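Häufige Fragen zum Offenen Nachmittag im Simulationslabor Fostholm

Der nächste Offene Nachmittag ist im Oktober, und mein Postfach füllt sich schon wieder mit denselben Fragen wie im Frühjahr. Ich beantworte die ja gern, aber irgendwann habe ich angefangen, meine eigenen Mails zu kopieren, und da dachte ich mir: Dann kann ich es auch gleich auf eine Seite schreiben. Wenn eure Frage fehlt, schreibt mir trotzdem!

Wann geht es los, und muss ich pünktlich sein?

Einlass ist ab 14 Uhr, die erste Vorführung beginnt um 14:30 Uhr, die zweite um 16 Uhr. Beide zeigen im Wesentlichen dasselbe, wobei ich in der zweiten meistens entspannter bin (und in der ersten meistens vergesse, das Mikro anzumachen). Wer später kommt, setzt sich einfach hinten rein. Zwischen den Vorführungen könnt ihr an die Rechner und selbst ausprobieren.

Kostet das was?

Nein. Kaffee und Kuchen im Foyer gehen auf eigene Rechnung, der Rest ist frei.

Muss ich mich anmelden?

Ja, bitte. Der Vorführraum hat 66 Plätze und mehr Stühle kriegen wir nicht genehmigt, wegen der Fluchtwege. Eine kurze Mail mit Namen, Personenzahl und der gewünschten Uhrzeit reicht. Wenn ihr doch nicht könnt, sagt bitte ab, es gibt eine Warteliste, und die Leute darauf freuen sich wirklich.

Was genau wird gezeigt?

Ein Roboterarm, der in einer virtuellen Wohnung Dinge greifen soll. Das Ganze läuft in Zikitz, unserer Simulationsumgebung, und wird vorne auf die große Leinwand geworfen. Ihr seht also gerechnete Bilder, live vom Rechner neben mir. Ich erzähle dazu, was der Arm gerade vorhat, was die Software über die Gegenstände weiß und was sie leider nicht weiß, und ihr dürft jederzeit dazwischenrufen.

Die Szene, mit der ich meistens anfange, heißt bei uns im Team nur »das Bett«. Der Arm steht auf einem dunklen Sockel gleich daneben, und auf dem weißen Laken liegen ein paar Sachen, die miteinander überhaupt nichts zu tun haben. Eine gemusterte Nackenrolle zum Beispiel und ein beiger Kauknochen. Das ist für den Einstieg herrlich, denn an so einem Knochen sieht man sofort, dass »einfach zugreifen« eine ziemlich große Aufgabe ist: dicke Enden, schmale Mitte, schräg auf einer Matratze. Wo würdet ihr anfassen? Ich frage das jedes Mal ins Publikum und bekomme jedes Mal andere Antworten.

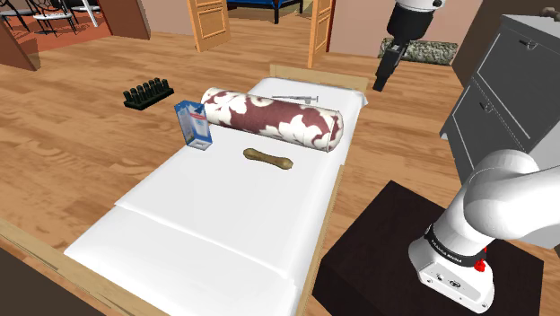
Die Bett-Szene in Zikitz: Kauknochen, Nackenrolle, Schachtel und Spritze auf der Matratze, rechts der Arm auf seinem Sockel.

Gibt es auch einen echten Roboter?

Beim Offenen Nachmittag nicht, da bleibt alles in der Simulation. Ich weiß, dass manche darüber ein bisschen enttäuscht sind, deshalb schreibe ich es lieber vorher hin. Der Vorteil: Ihr könnt nichts kaputt machen! Wenn euch an den Mitmachplätzen der Arm in den Fußboden fährt, drücken wir auf »Zurücksetzen« und weiter geht's. Wer Hardware sehen möchte, sollte bei der Firma Kavach nachfragen, die sitzt zwei Straßen weiter und nimmt nach Absprache kleine Gruppen mit in die Werkstatt.

Warum übt man überhaupt in einer erfundenen Wohnung?

Das ist meine Lieblingsfrage. Der kurze Teil der Antwort: weil es schneller geht und man mehr Versuche bekommt. In der Vorbereitung für die letzte Vorführung haben wir das Bett 2.294-mal durchlaufen lassen, jedes Mal mit leicht veränderter Lage der Gegenstände. Das lief über Nacht, ich habe währenddessen geschlafen. Mit einem richtigen Arm hätte jemand nach jedem Versuch alles neu hinlegen müssen, und ich ahne, wer das gewesen wäre.

Der längere Teil der Antwort handelt davon, was in der Simulation alles nicht stimmt. Reibung zum Beispiel. Oder weiche Dinge, die unter den Fingern nachgeben. Darüber rede ich in der Vorführung gut zehn Minuten, und wenn ihr mich lasst, auch zwanzig.

Wieso steht da so viel Wohnung drumherum? Türen, Stühle, ein Schrank?

Das wurde beim letzten Mal gleich mehrfach gefragt. Für das Greifen selbst bräuchte man nur eine Fläche und ein paar Objekte, das stimmt. Wir wollen aber, dass die Software mit einem Bild zurechtkommt, auf dem noch eine Menge anderes zu sehen ist: Holzboden, offene Türen, Möbel im Nebenraum. Ein leerer Tisch vor grauer Wand ist eben sehr bequem, und in einer Wohnung liegt nun mal Zeug herum. Bei mir jedenfalls.

Kann ich näher ran, wenn auf der Leinwand gegriffen wird?

Ja, und das mache ich auch selbst ständig. In Zikitz lässt sich die Ansicht frei verschieben, bis man fast zwischen den Fingern sitzt. Man verliert dabei schnell die Orientierung, weil plötzlich alles riesig ist, aber für das Verständnis bringt es unheimlich viel. Aus der Ferne wirkt ein Greifer wie eine Zange. Von ganz nah achtet man auf einmal auf jedes einzelne Glied und jeden Gelenkstift, und man fragt sich, welcher Finger eigentlich vor dem Objekt steht und welcher daneben. Mit einer einzigen Ansicht bekommt man das oft gar nicht sauber beantwortet. An dieser Stelle drehe ich die Ansicht deshalb gern einmal komplett herum und lasse erst das Publikum raten.
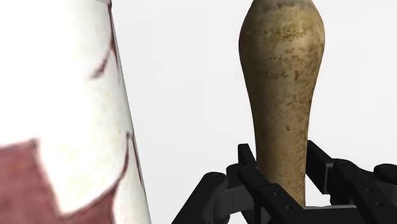 Nahansicht: die schwarzen Greiferfinger am schmalen Hals des beigen Objekts, links groß im Vordergrund Weiß mit weinrotem Muster.

Hat er es dann oder hat er es nicht?

Kommt darauf an, wann man hinschaut! Ob ein Griff sitzt, weiß man erst, wenn angehoben wird und das Ding mitkommt. Vorher kann man nur sagen, wo die Finger stehen. Ich halte die Vorführung genau da gern an und lasse abstimmen, und das Ergebnis gibt es dann nach dem Weiterlaufen. Bisher lag der Saal ungefähr so oft falsch wie ich.

Geht bei der Vorführung auch mal was schief?

Ständig. Im Frühjahr ist mir die komplette Umgebung abgestürzt, genau nach dem Satz »Das läuft inzwischen sehr stabil«. Fehlgriffe zeige ich absichtlich, die sind lehrreicher als die schönen Läufe, und wenn der Arm einmal etwas quer durchs Zimmer schleudert, lacht wenigstens der ganze Raum. Abstürze zeige ich nicht absichtlich, aber sie kommen vor. Dann mache ich mit Fragen weiter, bis der Rechner wieder da ist.

Verstehe ich das ohne Vorkenntnisse?

Ich finde schon. Wir hatten Schulklassen da, eine Seniorengruppe, Leute aus der Pflege, viele Eltern mit Kindern. Formeln gibt es auf genau einer Folie, und über die gehe ich sehr zügig hinweg. Wer es genauer wissen möchte, bleibt nach der zweiten Vorführung noch sitzen. Dann übernimmt meine Kollegin Trinity Hutchins, die den Großteil der Greifplanung geschrieben hat und auch die wirklich fiesen Fragen beantworten kann. Sie spricht Englisch, versteht aber Deutsch, fragt also ruhig, wie es euch am besten liegt.

Ab welchem Alter ist das geeignet?

Zuhören klappt nach meiner Erfahrung ab acht Jahren ganz gut, an den Mitmachplätzen haben auch schon Jüngere mit Begeisterung gesteuert. Ein Hinweis für Eltern: In der Bett-Szene liegt auch eine Spritze. Ein paar Kinder haben danach gefragt, und wir haben kurz darüber geredet, dass man so etwas nicht anfasst, wenn man es irgendwo findet. Falls das für euer Kind ein schwieriges Thema ist, gebt mir vorher Bescheid, dann fange ich mit einer anderen Szene an.

Was kann man an den Mitmachplätzen machen?

Ihr steuert den Arm mit einem Gamepad und versucht, ein Objekt eurer Wahl zu greifen. Zur Auswahl stehen rund 2.000 Gegenstände aus unserer Bibliothek, von der Schachtel bis zu Dingen, bei denen ich selbst nicht sicher bin, was sie darstellen sollen. Jeder Durchgang dauert fünf Minuten, danach ist die nächste Person dran. Wer eine Brille für die 3D-Ansicht möchte: Es gibt zwei, und die Schlange davor ist lang.

Darf ich fotografieren?

Die Leinwand jederzeit, die anderen Gäste nur, wenn sie einverstanden sind. Blitz bitte aus, damit sieht man auf den Fotos von der Projektion sowieso nur Weiß.

Kann ich Bilder oder Aufnahmen aus der Simulation bekommen?

Für Schule, Studium oder Vereinsblatt sehr gern. Schreibt mir, wofür ihr sie braucht, und ich schicke euch ein paar. Für alles Kommerzielle muss ich erst intern nachfragen, das dauert leider.

Wie komme ich hin?

Das Labor liegt im Kozan-Haus, dem Klinkerbau am südlichen Ende des Fostholmer Hafens. Vom Bahnhof läuft man eine Viertelstunde, der Bus hält direkt vor der Tür. Parkplätze gibt es wenige, und die sind am Nachmittag meistens belegt. Der Haupteingang hat Stufen, der barrierefreie Zugang ist auf der Wasserseite, bitte dort klingeln. Zum Vorführraum im ersten Stock fährt ein Aufzug.

Kann ich mit einer ganzen Gruppe kommen?

Bis zehn Personen einfach ganz normal anmelden. Für größere Gruppen und Schulklassen machen wir lieber einen eigenen Termin am Vormittag aus, da ist mehr Ruhe und alle kommen an die Steuerung. Bitte mindestens drei Wochen vorher melden, im November ist allerdings schon fast alles weg.

Wird die Vorführung aufgezeichnet?

Nein. Wir haben es einmal probiert, und man hörte eine Stunde lang vor allem den Lüfter vom Rechner. Die Folien könnt ihr hinterher per Mail bekommen, sagt am Eingang Bescheid oder tragt euch in die Liste neben der Garderobe ein.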